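Simanjuntak Teleoperation Laboratory
2025-06-06

1/ The laboratory has completed the second phase of its demonstration program. The task in this phase was to reach into a deep bowl, pick up a small item from the floor of the bowl, and bring it out over the rim. This thread summarizes how the demonstrations were given and what we have learned so far.

2/ A total of 1227 demonstrations were accepted. Each was performed by a person operating the arm by remote control, in simulation, with a handheld controller. Operators worked from the wrist view and were given no overhead view.

3/ The target for the phase was 2000. We stopped short of that number because the Flakov controllers were recalled to the workshop for a fault in the trigger spring. Demonstrations recorded with a sticking trigger were removed from the set before the total above was counted.

4/ Five operators took part. All completed the same training session, led by Dindo Tan, who also wrote the operator guide. The guide is 2 pages long and we intend to keep it that way.

5/ The guide asks operators to pause above the rim before going down. In early sessions many operators moved straight from the approach into the bowl, and the trained policy copied this habit. It would touch the rim on the way in and then push against it.

6/ Demonstrations with a clear pause gave better results. The policy now lines up over the opening first and descends second. The pause does not need to be long - a short, steady hold is enough.

7/ A second finding concerns corrections. We had at first discarded any demonstration in which the operator missed the item and tried again. These are now kept, provided the operator recovers without resetting the arm. A policy trained only on perfect attempts had no example of what to do after a miss.

8/ Our partners at Kambridge compared remote control with hand guiding, in which a person holds a physical arm and moves it through the task. Hand guiding was faster to learn. It also produced paths that bent around the body of the person doing the guiding, and these were hard to use elsewhere.

9/ For this reason the next phase will use hand guiding only for the approach. The reach into the bowl and the grasp will remain under remote control. Both parts will be joined and replayed in simulation before they are accepted.

10/ Several followers have asked whether the demonstrations will be released. They will be, in November, together with the operator guide and the list of rejected attempts. The Gomcombe archive will host the files. Requests for earlier access should be sent to the laboratory office and not posted as replies.

11/ Depth remains the hardest thing for an operator to judge when working close to the bowl. The dark rim gives a clear edge to steer by, but the teal floor is smooth and has no texture, and a soft shadow lies across part of the inside. A tiny white speck on the floor is easy to find against that color, yet it says little about how far there is left to go. Operators are therefore asked to slow down once they have passed the rim - the guide sets no time limit for this part of the task.
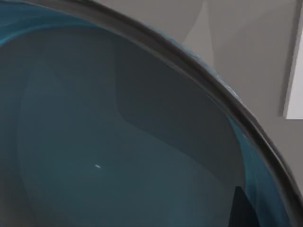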